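Grippers, bowls and far too much cable

July 12, 2026

So I've finally had a proper go at comparing fingers for the two-arm setup, and I have opinions! If you read the March post you'll know I was fed up with the old Skiltell pair, which were fine on anything square and hopeless on anything with a curved side. I swapped to the Darkeck ones after that and they've been on ever since.

The job is tidying up a picnic set: cups, bowls, a fork and a spoon, all into a clear plastic bin. It sounds like nothing. I picked it because the pieces are all awkward in their own way, and because dropping a plastic bowl doesn't make me want to cry (unlike the mugs, may they rest in peace). 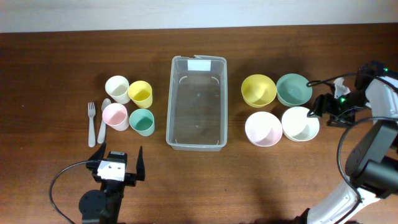
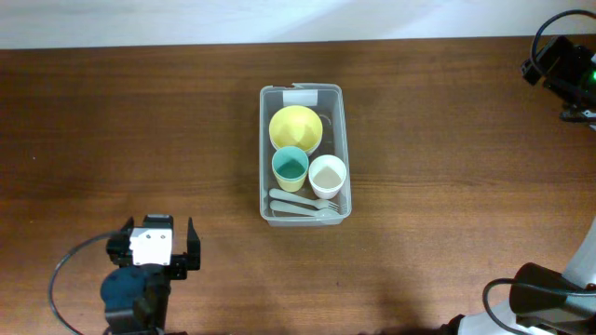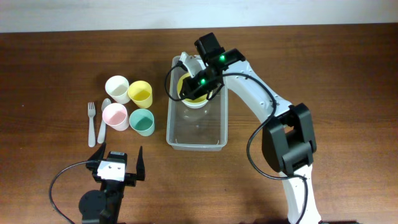
Bowls are where the Darkeck fingers earn their money. You come in from above, pinch the rim, lift, done. I used to lose hours fiddling with the approach angle on the Skiltells and now I mostly leave it alone. Cups are nearly as good, as long as you don't squeeze too hard, and I've turned the grip force down to 40 per cent for everything in the set.

Cutlery is still a pain. Flat things lying on a table want a thin fingertip that can get right down to the wood, and mine are a touch too chunky at the end. I tried filing one (don't) and then I tried foam tape, which helped for a bit and then went all gummy. Next I'll print some slimmer tips, and I've got 3 shapes drawn up.

I'm also still going back and forth on the controller. The Kang board is lovely to set up and its log is easy to read, but it gets twitchy when both arms move at once. The Zunthorpe one is slower to get going and has a manual written by someone who hates me, yet the moves come out much smoother. I left it running one evening and came back to 885 lines of log with only a single warning in there, so I suppose that's my answer, annoying manual and all.

Cable routing is next on the list. If anyone has a tidy way of keeping slack at the wrist without big loops everywhere, please leave a comment!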